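Café owners in Nedwood have been told their outdoor seating can stay until the end of July, and the council would like everyone to be grateful. The catch is a new pavement charge of £30 a table each month, up from £17.

Silvan Eder, who speaks for the traders in Gonditz Street, said he had yet to see what the extra money would pay for. "They say cleaning. We sweep it ourselves." 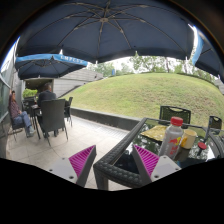

The council's own survey is said to show strong support for the rise. It had 138 replies, and 40 of them came from people who live outside the town. The full results have not been published — a spokesman said they were "being prepared", the same words he used in spring.

Parasols over the pavement will need a separate permit, though the price of that has not been set either.
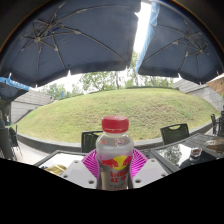 Red Bull in a clear plastic bottle with a red cap.

Drinks prices are likely to go up if the charge goes through, Mr Eder said. Councillors vote at 7pm, after a closed session on parking.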